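3.2 Countertop Materials and Household Upkeep

The second part of the survey dealt with work surfaces. Kitchens in the Litness and Wummont districts were fitted over a long period and by many different builders, and the surfaces in them vary more than any other part of the room. Laminate was the most common material in rental units. Natural stone, mainly marble and granite, was found more often in owner-occupied homes and in units renovated for sale.

Respondents were asked how often they cleaned the counter, what product they used, and whether they had noticed stains, dull spots, or chips. The form was mailed to 2,000 households. Those that did not reply received a second copy in October. Replies that left the material blank were kept for the cleaning questions and dropped from the comparison of materials.

Marble calls for separate treatment. It is a calcium-based stone and reacts with weak acids, including lemon juice, vinegar, and many drinks. The reaction leaves a dull mark, known as an etch, that ordinary washing does not remove. Many respondents reported etches as stains and tried to scrub them out. Cups and glasses set down without a coaster were the source they named most often.
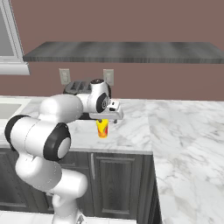
3.3 Sealing Practice

Sealers slow the passage of liquid into stone. They do not prevent etching, and the two problems were often confused in the written comments. Owners who had been told that their counter was sealed tended to leave spills in place longer than owners who had been told nothing.

The Gilchrist housing office supplied maintenance records for 19 units with stone counters. In 9 of these the date of the last sealing could not be established. Where a date was on file, the interval between treatments did not follow the schedule in the tenant handbook, and in 3 units the counter had been sealed at installation and not since. The records do not state which product was applied.

Veining adds a further difficulty. On white marble with soft gray veins, a light stain may be taken for part of the natural pattern, and early damage may go unreported. Inspectors in the study were therefore asked to view each counter from two sides and to mark doubtful areas on a sketch.
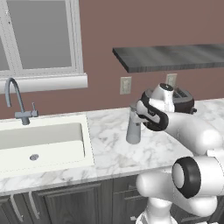 Figure 4. White marble countertop with soft gray veining and a gray cylindrical object standing on it.

Agreement between inspectors was good for chips and open seams and weaker for etches. Most disagreements concerned areas near the sink, where mineral deposits from hard water can look much like surface damage. A revised form that lists deposits as a separate item was adopted on 3 Apr 2019 and used for all later visits.

3.4 Islands and Wall Counters

Islands were recorded apart from wall counters, as the two are used in different ways. An island is open to several people at once and often serves as a dining table, a desk, and a place to put down mail and groceries.

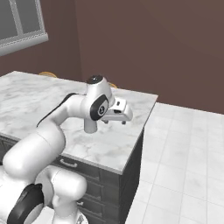
Wall counters, by contrast, showed wear in a narrow band along the front edge and next to the stove. The Ostex abrasion scale, which was used for both types, gives one score for the whole surface and does not record where the wear is found. Two counters with the same score may need quite different repairs. For this reason the scores in the next section are reported together with the inspectors' sketches, and no combined ranking of islands and wall counters is given.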